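I'd expected to meet Hertta Savolainen and spend an hour hearing about neural networks. What I got, mostly, was a chat about waiting! She writes the planning software at Plellulent, up in Nusville, and her pet subject is the gap between a camera seeing something and an arm doing something about it.

"People ask how clever it is," she told me, pouring tea. "I'd like them to ask how old its picture of the world is."

Her planner, Zarkow, used to work out a whole move before anything started. Then in March she and Diarmuid Lenihan ripped that out (two weeks of shouting, she says, mainly at the logs) and now it plans in short bits, checking again as it goes.

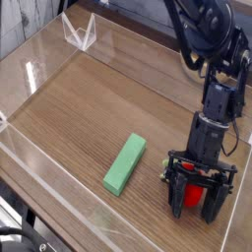 *Words by Sorcha Duggan | October 1, 2020*

The red thing in the fingers is what I kept asking about. Once the gripper closes, how does the software know where the object is, with all those black struts in the way?

"It guesses, and it keeps the guess honest," said Hertta. "We carry on with the last good view and let the finger readings nudge it."

And the clear walls? I'd have thought a camera would hate them. She laughed. "Oh, it does. Depth goes straight through, or you get a shiny streak and the planner thinks there's a lump there. So we typed the walls in by hand. Very glamorous."

Zarkow tries 24 paths for each move and bins any that haven't come back in 900 milliseconds. I asked if she'd like more time. She'd like less, she said, and went off to argue with Diarmuid about it.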